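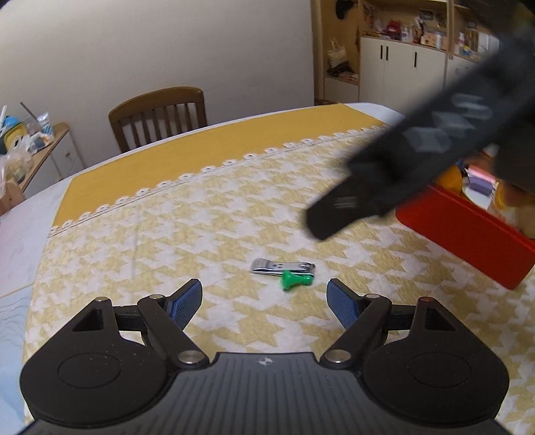
Wilbridge Small Household Items

README, last updated 31 December 2022

Contents

This collection covers small things people keep on or near a table at home and put away at the end of the day: nail clippers, pegs, pushpins, packaged snacks, boxes and the odds and ends that collect in them. It contains 2,786 short clips of such items being sorted and put away on household tables. Ximena Hinojosa maintains the item list and the labels.

Folder layout

clips/ holds the recordings, one folder per session.
labels/ holds one text file per clip, with the same name as the clip.
items.csv lists every item type with its label, main color and main material.
tables.csv lists the table coverings, by session.
CHANGES is a plain text log.

Items

There are 80 item types in nine groups. The groups are grooming, stationery, laundry, sewing, kitchen, snacks, toys, hardware and other. An item gets one group only. Nail clippers are in grooming even when they sit in a box of hardware. A small plastic piece that could be a peg or a pushpin is labeled "small plastic piece" and goes in other. Please don't guess from the color.

Boxes and trays are labeled as containers and do not count as item types. If the contents can be told apart, each one gets its own label. If not, use "assorted contents" and leave it there.

Table coverings

Most sessions used a tablecloth. Pattern matters for anyone working on small metal items, which are harder to pick out on a busy cloth. A silver clipper on a pale yellow and white houndstooth is a fair test. Trim and borders are noted in tables.csv under "edge", with scalloped and lace-like trim sharing one value. Where two cloths or a cloth and a mat overlap, both are listed, top layer first.

Known problems

Roughly 50 clips have an item label but no container label. These are marked "check" in the last column of items.csv.

Two spellings of "gray" were in use until October. All files now have the American one.

Clippers with a perforated lever and clippers with a plain lever were one type in the first release. They are still one type here. The lever is described in the notes field where somebody filled it in.

Corrections

Send the clip name, the current label and the label you think it should have. Put each clip on its own line. Changes go into the next release and are entered in CHANGES with the old label kept beside the new one.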